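Velico Workshop
A progress report on the Mudum hand-held gripper, the cloth-handling tool built by members of the shared workshop. Posts follow in order.

1/
The Mudum gripper has now completed its second round of household trials. This thread records the state of the build, the parts that were changed, and the work still open. It is intended for members and for other groups building a similar tool.

2/
The project was approved in February under the direction of Chun-yin Liu. The aim was modest: a two-fingered gripper, held and operated by a person, that can pick up and fold ordinary clothing. Recordings made with the tool will later be used to train a bench arm.

3/
The housings and links were printed in the workshop. Pivots, pins and screws were purchased. The cost of parts for one complete tool stands at 149 dollars, excluding the camera. Members' labor is not included in this figure.

4/
The first version, known internally as Mabula, used hard finger tips. These performed well with blocks and cups. On thin fabric they slid across the top layer or took hold of two layers at once. The tips were withdrawn from use.

5/
The current fingers end in blue pads. Several pad shapes were tested at the bench before one was adopted. The pads are fixed so that they can be changed without taking the linkage apart. Members are asked to keep removed pads and return them to the parts drawer marked Wiltex.

6/
Household trials are carried out on a made bed. A bed gives more than a tabletop does: the surface yields under the fingers, the sheet moves with the garment, and the operator must reach farther. The test piece in this round was red, on a blue sheet.

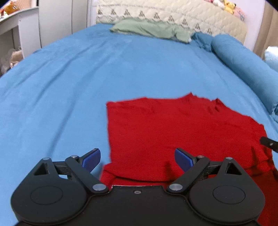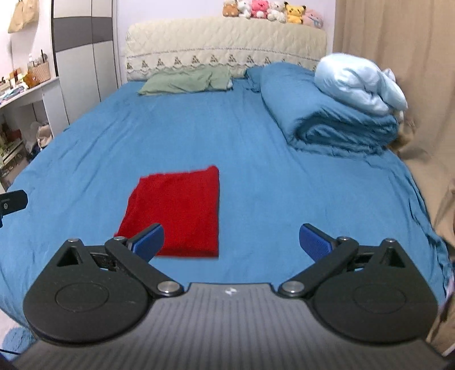

7/
In this round, 237 attempts were logged. An attempt begins when the fingers start to close and ends when the cloth is released. Attempts in which the operator used a free hand to correct the cloth were logged separately and do not form part of the total.

8/
The most frequent fault was a grip that took hold of the bed sheet together with the garment. It occurred mainly when the operator pressed straight down. Approaching the edge of the cloth at a low angle reduced the fault considerably. The operator notes have been revised accordingly.

9/
The second fault concerned the linkage. After extended use, one side closed slightly ahead of the other. The cause was traced to a pivot that had worked loose. All pivots are now to be checked by hand before each session, and thread locker is to be applied at assembly.

10/
Operators also reported fatigue in the wrist. The tool is heavier at the front than at the handle. A revised handle has been drawn up and will be printed once the present trials are closed. Moving the battery to the rear is under review.

11/
A note on settings for those printing their own parts: the links should be printed flat, with the layers running along the length of the bar. Links printed upright failed at the pivot hole. Housings may be printed in either direction.

12/
The assembly guide has been corrected in two places. The step for fitting the finger pads now comes before the step for closing the housing, and the screw length given for the central body has been changed. Copies printed before August 25, 2026 should be discarded.

13/
Still open: the new handle, a softer pad for knitwear, and a written procedure for folding sleeves. Members who wish to take on any of these should enter their name on the sheet beside bench 6. The next build session will begin with the handle.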